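Maintenance meeting, Haldane pump house, 15th August

I took the notes again, so blame me for the spelling. We talked mostly about the noisy bearing on pump 6, which Clalwood want swapped before October. I'd sooner re-grease it first -- it's only done 270 hours!
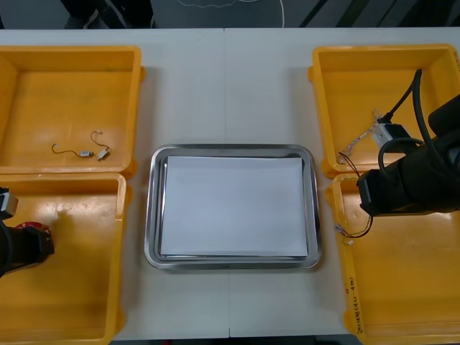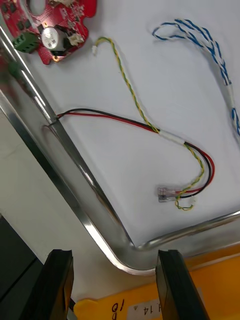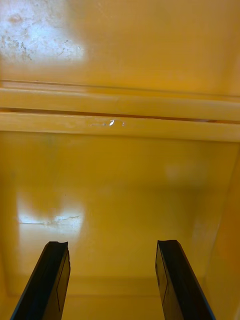
Yellow bins and tray (first picture), red circuit board (second)

Jestix have quoted for 2 new couplings and we said yes. I'm to ring Trander about the alignment kit.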